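Coster wrist gripper: page notes and comparison
October, by the Fostetti bench team
3 min read

We've had the Coster on the suturing bench next to the older Woo gripper, and I'm going to try to keep this short because I could go on all day about it. It's a small instrument with an articulated metal wrist and short jaws, made for fine thread work, and it fits the same arms as the Woo with no adapter plate (hooray!). Swapping from one to the other takes 2 minutes once the arm is parked.

What I like most is the way it holds black suture thread. The Woo is fine with thicker stuff but it wants a firm squeeze, and on thin thread you find yourself re-gripping on every throw. With the Coster I set the grip to 25 percent and mostly left it there. Pulling a throw down snug feels smooth, and the jaw comes off the thread cleanly when you let go, so the knot you just made stays where you put it.

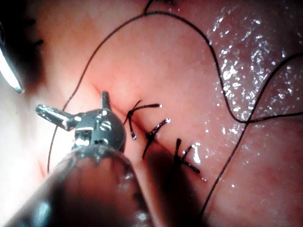 Long loose thread is still the thing to watch. Leave too much out and it wanders across your work, loops over itself and gets between you and the next bite. We trim earlier than we used to, and I'd suggest the same to anyone running either gripper. Wet surfaces are the other one: glare off moist tissue bothers the wrist camera a lot more than it bothers the gripper. Turning our Lallance light down to 70 percent helped, and moving it off to one side helped more.

We tied 143 knots with the Coster before writing this up. The wrist still moves freely and we haven't touched a screw on it. The Woo does have a better reach in tight corners, and its controller menu is easier to learn, so we're keeping both on the shelf. If you mostly do rows of single knots, try the Coster first!

Works with: all Fostetti bench arms, current controller software
In the case: gripper, cleaning brush, spare jaw pin
Bench loans: ask for a Monday pickup

Contact | © Fostetti | Back to top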